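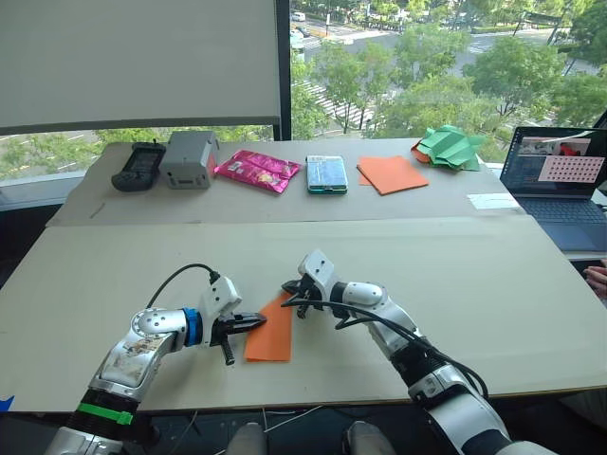

How does a robot handle paper?

Paper is hard for a robot. A block keeps its shape when you push it. A sheet of paper bends, slides and curls up at the corners. So the arms need good software, which is the set of instructions that tells the motors what to do.

The software works in a loop. First it looks. A camera sends in a picture, and the program searches it for a patch of orange. It works out where the edges of the sheet are.

Next it plans. One sheet can be picked up in many ways, and the two arms must not bump into each other. A planner called Uvska tries up to 2000 paths for each arm and throws out the ones that would end in a crash.

Then it moves, a tiny bit at a time. After each little move it looks again. If the paper has slid, the plan is changed.
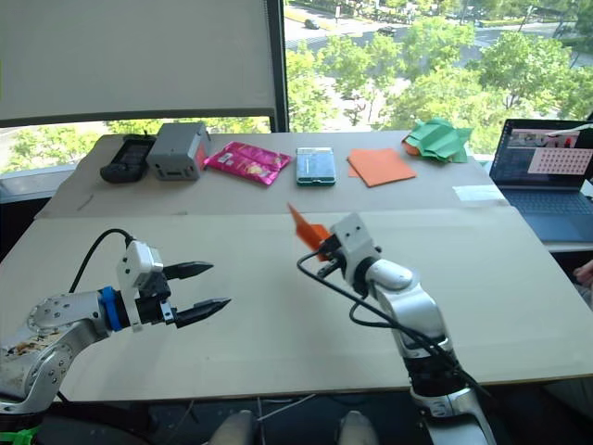
Issue 14

Holding on is a job for the software too. The gripper has two fingers that close like a pinch. Squeeze too hard and the paper gets a dent. Squeeze too softly and it falls. The part of the program that decides how hard to pinch is called the controller.

Syahrul Ginting writes controllers. His first one for paper had 23 settings, and he changed them one by one until the sheets stopped tearing. "I spent most of February on the pinch," he says.

Try it yourself

Put a square of paper on a table. Use only one finger and thumb on each hand, and fold it in half. Now do it again with your eyes closed. Which part of the loop did you lose?

New word: planner. A program that chooses a path before anything moves.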